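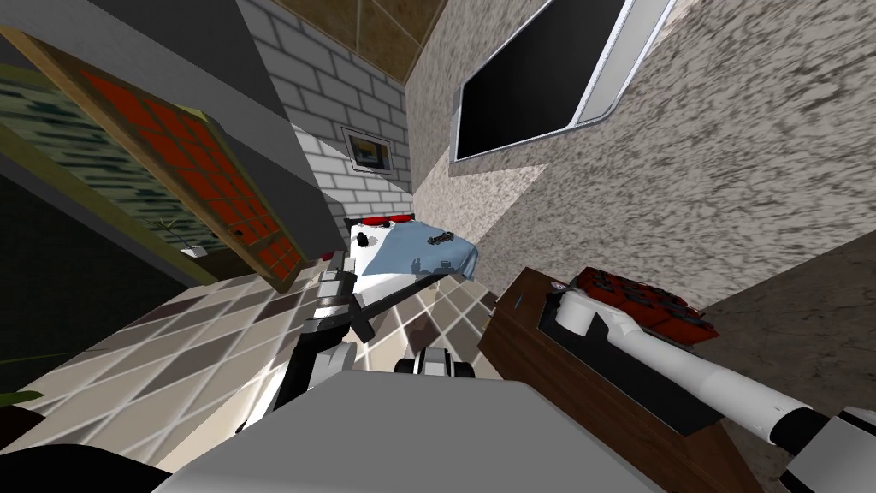 The Rindgate Wrist Set is the bit of my two-arm build that people kept asking to buy, so now you can. It's a pair of grippers and the two wrist adapters that hold them on, and I sell it with the Tinside room file so you can muck about in simulation before you touch a soldering iron. The two ends don't match and they're not meant to. The left one is the dark gripper with the long black jaw, going for the blue cloth with the little metal tool lying on it, and the right one is the white gripper with the rounded tip, pressed on the black tray beside the red boxy thing. Long jaw for picking and dragging, round tip for holding stuff still. I tried two long jaws for most of a winter and all I did was clack them together.

Price: $359 the set, plus postage
Made in batches at Ivgate shared workshop, next batch in June

What's in the box

Left gripper, long jaw, assembled and greased
Right gripper, round tip, assembled
Two wrist adapters with bearings fitted
Two servo leads, 93 cm each (long enough to get past the elbow with slack, see below)
A bag of spare screws and one spare jaw pad
Hex key, because I can never find mine either
Download code for the Tinside room and both gripper models

Not in the box: arms, torso, head, power supply, controller board. If you're starting from zero you'll want to read the build notes first, and maybe have a chat with someone who's done it.

What it fits

I designed the adapters for the Rindgate arm, obviously, and they go straight on with four screws and a bit of swearing. They'll also go on the older Bailly forearm if you buy the Bailly ring ($18, tick the box when you order). Mark 1 Bailly forearms have a slightly fatter shoulder on the end and you'll need to file it down. I've done two of those by hand with a half-round file and it took a cup of tea each.

If you've drawn up your own arm, send me a sketch with the bolt circle on it and I'll tell you whether it's a goer. I'd much sooner answer an email than take a return.

About the Tinside room

This started as my own test file and got out of hand. Blandine Pons built most of the room over a few weekends and she does not believe in grey boxes, so you get a brick wall, a telly, a wooden screen with red panes and that diamond-set tile floor in beige, cream, taupe and mauve-grey. I complained about the floor for a month. Then I put my vision code on it and found out it had been lazily relying on a plain background the whole time, so fair enough, Blandine.

You drive it from the robot's own head, same as you would on the bench. The torso's in the bottom of your view and both arms come up from there. Your colours will look duller if you're on an old graphics card but it runs – I've had it going on the workshop laptop, which is a dreadful thing with a missing key.

Things I use it for:

Getting the left jaw down onto thin stuff on cloth. Soft surfaces are miserable and I'd practise there before you try a real tea towel.
Pressing with the right gripper without shoving the tray across the table.
Doing both at once, with the arms off in different directions. This is where you'll find out whether your shoulder limits are set properly. Mine weren't.

The objects are separate files, so swap in your own. Arvo Ikonen swapped nearly everything for chess pieces and had a lovely time.

Fitting it

Allow an evening. Power off, old gripper off, adapter on, then gripper onto adapter. Do the left first, it's the fiddly one. Run the lead down the outside of the elbow housing and leave a loop there, a proper fat loop, then bend the arm all the way both directions by hand before you power anything up. I pinched a lead on my very first one by being stingy with the loop.

Zero the jaw with the little button on the adapter. It'll click twice. If it clicks once, you've got the lead in upside down and no harm done, just turn it over.

The round tip doesn't need zeroing but do set the force limit low to begin with. The default in my config file is 5 newtons and I'd leave it there until you trust your own code.

How long do they last?

The long jaw on my bench unit has done 2,000 open-and-close cycles on its current pad and the pad's got a shiny spot but still grips. The round tip has had no wear I can see. Bearings are standard size and any bearing shop will have them, so when they go you won't need me.

If something breaks in the first year and you weren't using it to crack walnuts, I'll fix it or send you another. If you were using it to crack walnuts I'd still like to hear how it went, and I'll do the repair at cost.

Known niggles

The white housing marks easily. A damp cloth gets most of it off.
The left gripper is a bit heavier than the right, so retune your gravity compensation for each arm. Copying the left numbers over to the right makes it float upward, slowly, like it's got a question.
In Tinside, saving while the jaw is closed on something sometimes drops the object when you reload. Blandine has a fix half done. Open the jaw before you save for now.

Ordering and pick-up

Use the form at the bottom. I post on Wednesday, and local people can grab theirs from the Ivgate bench any evening it's open and have a go of mine while they're there. Bring your forearm if you're not sure about fit – we can try an adapter on it and you can decide after. The batch is small, and if you miss out I'll put your name down for the next one, no deposit.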